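Waltemley activity table, long top, mint green
Item group: tables and storage, shared rooms
Revised 17/03/2019

The Waltemley is a long work table for playrooms, waiting areas and meeting rooms that double as both. It is sold as a top and frame, with seating and bins ordered separately. The surface finish is matte and pale, chosen to keep glare low under panel ceiling lights.

## Construction

- Top thickness: 25 mm
- Edge: rounded, radius 3 mm
- Frame: bolted, leveling feet at each corner
- Assembly: 2 people, 40 minutes, hex key supplied

## In use

Soft toys can be sorted directly on the top. Bins from the Rindico range sit flat on it and may be left there between sessions.

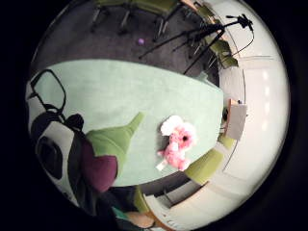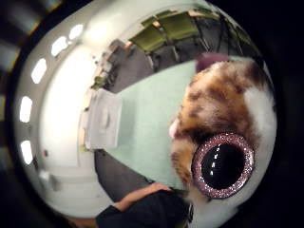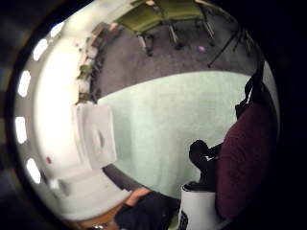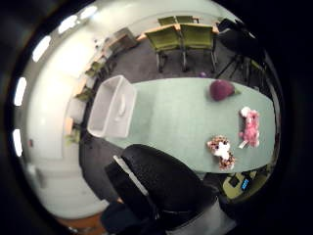

Ching-wen Fung writes that the finish holds up to daily wiping but shows ballpoint ink within the hour, and that the bolts on her table needed tightening again in February, after the room was rearranged. She would also like the top offered in a darker green.

Ink should be removed with a damp cloth and mild soap while fresh. Do not use abrasive pads. Retightening is normal after a table has been moved; the torque setting is printed on the assembly sheet. No darker green is planned for this item. The Givonari table has the same frame and comes in gray.

## Ordering notes

Replacement feet are stocked singly. Tops are shipped flat and must be stored flat until assembly. Bins are supplied without lids unless lids are listed on the order. For carpeted floors, specify the wide foot (Peltonen pattern) in place of the standard one.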